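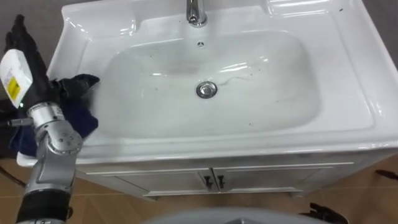
Forums > Coaches & Buses > Coachbuilders A–Z > Gikadier bodies

Our site uses cookies to remember your login and which threads you have read. By carrying on you accept this. Manage settings

Gikadier rear-door conversions — how many, and who did them?

tailgate_verna
Posted 2020-05-01

I'm trying to sort out the rear-door Gikadiers and I've reached the stage where I have more paper than facts. The club handbook says the coachworks built 17 of them with the second door behind the back axle, all for the Dirnitz town routes. My late uncle's notebook says the factory built exactly none, and that every one left the works with a single front door and was cut open later at the Plollier depot by men with a torch and a lot of confidence.

Both can't be right. Has anyone got a build sheet, a delivery photo, a grudge against the handbook?
Verna Ostrowski

halfcab_hazel
The handbook is right. Fleet number 58 is in the works brochure with two doors, painted in Dirnitz cream, and you don't put a depot bodge in your own brochure.

wichai_c
You do if it's the only clean one that week. Look at the window spacing on 58. The pane ahead of the rear door is narrower than its opposite number across the aisle. A factory would have laid out the pillars evenly. Somebody moved a pillar to make the door fit.

halfcab_hazel
Or the factory drew it that way to clear the wheel arch. Gikadier never laid out anything evenly. I have sat in enough of them with my knees around my ears to say so.

tailgate_verna
Wichai, do you have that brochure to hand? Mine is a photocopy of a photocopy and the rear door could be a stain.

wichai_c
In the attic, in a box marked "trams." I'll dig.

Obi Fan Rosalind
Coming at this from the chassis end. The Obi chassis under these had two versions, the standard one and one with the fuel tank moved to the left side. There is no reason on earth to move that tank unless you want a step well where it used to be. If the rear-door buses are on left-tank chassis, they were planned that way before a single panel was hung. If they're on the standard one, it was the depot. Does anybody have chassis numbers?

halfcab_hazel
Thank you, Rosalind. At last, a grown-up.

Obi Fan Rosalind
I haven't said you're right, Hazel.

xcrenshaw
I restored one of the survivors (slowly, with a wallet open the whole time). Mine has the tank on the left. It also has a patch in the floor on the right, just where the tank straps would hang on a standard chassis, and old bolt holes in the frame below it. So my bus has had its tank moved. By whom I couldn't tell you, but the holes were plugged and painted in three colors on top of each other, and the bottom one is primer, not cream.

wichai_c
Which would mean it was moved before it was ever painted for service. I don't like where this is going.

halfcab_hazel
I do.

tailgate_verna
Unless Plollier took delivery in primer. They did that with the airport coaches, to save on paint they were only going to cover up. My uncle's notebook has a line about "the gray ones in the yard" that I always took to be about weather.

xcrenshaw
My door frame is worth a mention as well. The front door has pressed steel framing with rounded corners. The rear one is folded sheet, square corners, and the rubber has never sealed. I've been through 2 sets. In rain you could keep trout on the bottom step.

Obi Fan Rosalind
Square corners sound like depot work. Primer under the plugs sounds like either. I'd want to see a second bus before I'd bet lunch on it.

halfcab_hazel
One leaky door does not rewrite a handbook.

wichai_c
Found the box. It contains trams. Also the brochure, so I take back half of what I said about my filing. Page 3 has 58 from the nearside and the rear door does have square corners. There's a small line under the plate that reads "body as modified for Dirnitz." Modified by whom, it does not trouble to say.

halfcab_hazel
Modified by Gikadier, since it is Gikadier's brochure.

tailgate_verna
Or modified by Plollier and borrowed back for the afternoon. I'm putting both in my write-up and letting people shout at me in June when the newsletter comes out. Xiomara, could I have a photo of those bolt holes?

xcrenshaw
Will do once I can get under there. Bring trout.

Comments on this thread (3)

platform9b: My father drove these. He said the rear door was opened by a lever and a kick, and the kick was in the training.

gearbox_greta: The handbook also lists a Gikadier double-decker that was a shed. Just saying.

old_dirnitz: The last one was sold in 2000 as a henhouse near the quarry road. Single door when I saw it, but the hens may have modified it.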